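Loretta Kasprzak cultive des légumes à Bramdale depuis 60 saisons, si l'on compte celles où elle suivait son père entre les rangs. Elle nous reçoit dans sa cuisine, un carnet de relevés ouvert devant elle.

« Les gens parlent de la pluie, moi je parle du sol », commence-t-elle. Son terrain est argileux, lourd au printemps, dur comme une brique en août. Pendant longtemps, elle a labouré profond, comme tout le monde dans la vallée. « On retournait tout en novembre et on laissait le gel travailler. Sauf que le gel, il vient moins. »

Elle a changé de méthode après une visite chez Vilho Eskola, maraîcher à Gillier, qui couvre ses planches de paille et de feuilles mortes dès la fin des récoltes. « Il m'a mis une poignée de terre dans la main, elle sentait la forêt. Je suis rentrée et j'ai vendu la charrue. » 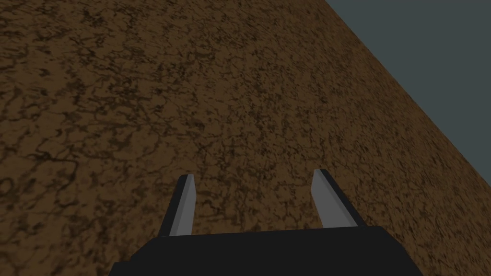 Les deux premières années ont été mauvaises. Les limaces ont mangé les salades, et les carottes sortaient fourchues. « Mon frère me disait d'arrêter. J'ai gardé une parcelle labourée pour comparer — celle du bas, près du chemin de Gamage. » L'été dernier, elle y a passé 200 heures à arroser, bien plus que sur les planches couvertes.

Aux débutants, elle conseille de commencer petit et de ne pas acheter de matériel. Une fourche suffit, dit-elle, et de la patience pour le compost. Elle se méfie aussi des analyses trop détaillées : « J'en ai fait faire une, je n'ai compris que la moitié. »

Cet automne, elle sèmera du seigle et de la vesce sur la parcelle du bas. Le labour comparatif s'arrête là. « J'ai vu ce que je voulais voir », dit-elle en refermant le carnet.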